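Skokelard floor-clearing set: data card

Version 2, January 2023
Maintained by Stojan Vukčević

Read this part first

If you have come here for proof that a robot can tidy a floor, you will go away with less than you wanted. Skokelard is a set of recordings of an arm with a two-finger gripper trying to pick small bits of litter off a hard floor and put them in a crate. A person with a dustpan does the same job in less time than it takes the arm to boot. I think the set is useful anyway, mainly to people who want to know where such systems fall over, and I have tried to write the card for them.

What is in it

2,100 attempts, each stored in its own folder. An attempt starts when the arm leaves its rest position and stops when the operator presses the end key, whatever state the floor is in by then. There are 8 floor coverings and 23 litter mixes: paper scraps, paint chips, thread ends, sawdust clumps, staples and so on. Not every mix was tried on every covering. The table in coverage.csv says which pairs exist, and there are some large holes in it, mostly in the carpet rows.

Each folder holds:

wrist.mp4, the view from the small camera at the gripper
joints.csv, arm positions and finger opening
notes.txt, whatever the operator typed, which is sometimes nothing
outcome.txt, one word: cleared, partial, none or void

Void means the attempt was stopped for a reason that had no bearing on the task, such as a cable coming loose. Please leave the voids out of any success rate. Please also leave "partial" out of the successes. I have seen it counted as one, in a slide deck that I won't link to.

The task

The operator gives a plain instruction, usually "clear the floor" or "put the bits in the red crate". The controller, which we call Rolell, picks a target from the wrist view, moves over it, lowers, closes, lifts and carries. It then chooses again. It has no map of the room and no memory of what it has already tried, so it will go back to the same stain for as long as you let it.

Stains are the main trouble. The dark marbled covering was put in because version 1 used plain grey vinyl, and results on plain grey vinyl told us very little about anybody's kitchen. On the marbled one the scores dropped sharply. A pale vein and a pale flake look much alike to a model that has mostly been shown clean backgrounds, and the fingers will close on a line in the pattern with great confidence.

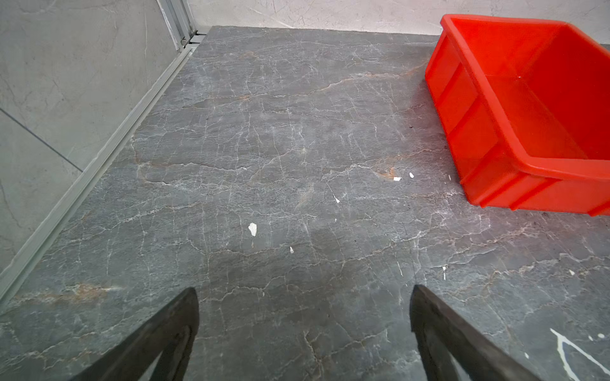
Wrist view, dark marbled covering, white flecks, red crate empty, fingers open.

Anyone planning to train on the marbled folders should look at a few by eye before trusting the labels. The target boxes were drawn by people, and people get veins wrong as well. Two of us went back over a sample of the boxes and disagreed on roughly 70 of them. Those are listed in disputed.csv with both opinions left in. I have not settled them and don't plan to.

How the outcomes were judged

By a person looking at the floor afterwards. "Cleared" means no litter left that could be seen standing up. I know that is loose. We tried a weighing method in April, before and after, and dropped it because the scales we had could not tell a paint chip from a draught.

Nothing in the set measures whether the floor ended up clean in the way a cleaner would mean it. Dust, grease and spills are outside the task altogether.

What people claim, and what I would claim

The firm that makes the gripper, Vernent, describes this class of hardware as "ready for light domestic duties". I like the gripper. It is sturdy and it is easy to repair. But pointed fingers are a poor tool for something flat and thin lying on something hard, and a better model won't alter that much. A vacuum nozzle would beat them, and so would a damp cloth. If your interest is a clean floor, buy one of those.

What the set does support is a smaller claim. On plain coverings, with litter thick enough to get an edge under, the arm can find a piece and lift it often enough to be worth studying. On patterned coverings it mostly can't yet. Carrying to the crate is close to solved and I would not spend more time on it.

Known problems

The first Wubshet sessions (folders starting with w0) have joint readings that lag the video. The offset is not constant. Use them for pictures only.

Lighting is even throughout. No low sun, no lamp in the corner, no shadows from furniture. Results will look better here than in a lived-in room.

Furniture, pets, children, toys and shoes are all absent. So is anybody in a hurry.

Operators got better at stopping early, so later attempts are shorter. Don't read that as the robot getting faster.

Licence and changes

Free for research and teaching. Commercial users should write to me first. Version 2 adds the marbled and carpet coverings and corrects the finger opening values, which were stored upside down in version 1. If you published numbers that used those values, they need redoing.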